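Sleeves, Snaps and Spines: A Talk About Card Holders

The workshop at Skiltach makes and repairs small goods for carrying paper and plastic: passport covers, key cases, and the folding card holders that account for most of its bench time. The senior repairer there has worked on card holders for 11 years. She agreed to talk about how they are built and how they fail, on the condition that the conversation stay on construction and leave fashion out of it.

She starts with the number of cards. "People ask for capacity first," she says. "They want 24 sleeves. Then they put two cards in each sleeve and the snap won't close, and they say the snap is bad." In her account the snap is seldom the part at fault. A round metal snap has a fixed reach, set by the length of the tab and by where the post is fastened on the cover. When the stack grows past that reach, the tab is pulled tight every time the holder is shut, and the load goes into the stitching at the base of the tab.

The shop keeps a ledger of repairs. It now runs to 3,737 entries, and she has sorted them by the part replaced. Sleeves come first. Tabs come second, then edge stitching. Covers are a distant fourth. "A cover in faux leather will crack along the fold if it's left on a dashboard," she says. "Otherwise it outlasts what's inside it."

On sleeves she is precise. Clear film comes to the shop in two weights. The thinner one slides more easily and wrinkles sooner. The thicker one holds its shape, but it adds to the stack, and with both sides of a page loaded the difference can be felt in the hand. All clear film clouds with use. Cards rub the inside surface, keys and coins rub the outside, and fine scratches scatter the light until the print behind is hard to read. She does not try to polish it. "You can wipe off dirt. You can't wipe off a scratch. I change the insert."

Color transfer is a separate matter. Receipts, dyed linings and printed loyalty cards can all leave a tint on soft film. A damp cloth with a drop of dish soap is the first thing she tries, followed by a dry cloth and an hour lying open. Alcohol is kept off the film in her shop, and so is anything sold for cleaning glass.

Her inspection takes 10 minutes and always runs in the same order. The holder is opened flat, cover down, with the tab out to the side. She looks at the binding strip in the center, then at the sleeve edges, then at the border stitching. The snap comes last. 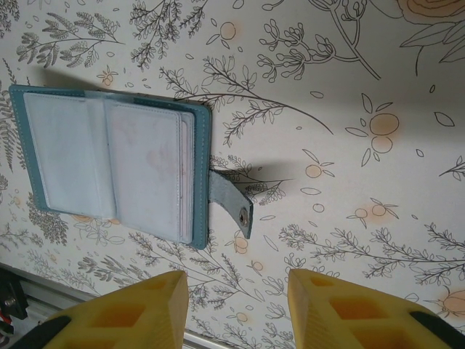 A reader who signs as Cletudeo wrote in after an earlier piece on this subject and disagreed about the order, saying that the snap should be tested first, while the holder is still full, and that emptying it before the test hides the strain on the tab. The same letter asked why makers do not simply fit a longer tab with two snap positions.

The repairer accepts the first point in part. A full holder does show where the tab is pulling, and she now asks customers to bring theirs in loaded. She still checks the binding before anything else, and her reasoning is about cost. A worn snap can be replaced in the time it takes to drink a coffee. A binding strip that has let go means taking the insert out of the cover, and if the cover was stitched through the insert, the border has to be opened as well. "I want to know about the expensive thing before I quote for the cheap thing," she says.

Two snap positions have been tried. A pattern sold under the name Kaewmanee had them, and she has repaired several. The inner position was used when the holder was new and the outer one afterward, so the spare snap half sat exposed on the cover and rubbed against pocket linings. She would sooner see a tab cut slightly long, with one snap, and a sleeve count that the maker has tested full.

Light colors get a short mention. Blues and greens in faux leather hide handling marks fairly well, she says, and pale thread on a darker cover shows dirt at the corners first. Matching thread is easier for her to repair, as a new run of stitches beside an old one does not stand out.

For replacement inserts the shop buys from Varkley, which supplies them bound and trimmed. The spine width has to be measured before ordering. She lays a ruler across the closed stack, without pressing, and writes down that figure along with the height of the cover at the fold. Customers who order their own inserts tend to measure the cover alone, and the insert arrives too wide to close.

Asked what she carries herself, she takes a holder out of her apron pocket. It has six sleeves, one card in each, and the snap has been replaced once, in February.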